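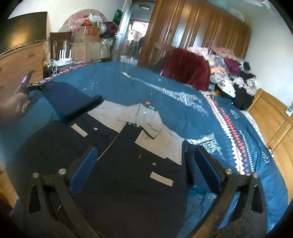
Re: [workwear-list] washing instructions for the new jackets

Quick one as I'm on a break. Answers below.

> On May 15, 2026, the depot rep wrote:
> Does anyone know if the Paltus site is still doing the laundry
> allowance? Payroll say it stopped in April but mine is on the
> slip. Also are we meant to wash at 40 or 60, the label and the
> sheet from Vellon don't agree.

Allowance — yes still going, but only if you sent form 1119 back. If you didn't, it drops off after 6 weeks and you have to ask for it again. Not automatic, whatever payroll tell you. Same at Mabaso as far as I know.

Washing: go by the label. The Vellon sheet was written for the old coats, which were a heavier cloth. Inside out, zips and buttons done up, no softner. Don't tumble. Mine took some 10 hours on the airer in the back room, so not a Sunday night job.

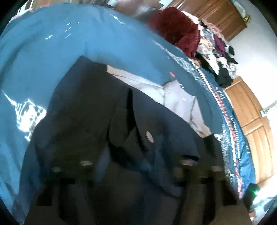

Swaps for the wrong size go through Triltico now, not the stores hatch. Leave the tags on if you can. They want the old one back first, then you wait — 11 days for mine, and that was with chasing. Ask for a loan one in the meantime, there's a rail of them by the loading office.

Boots are a seperate list, please don't post boot questions on this thread, I can't keep up as it is.

Back on Monday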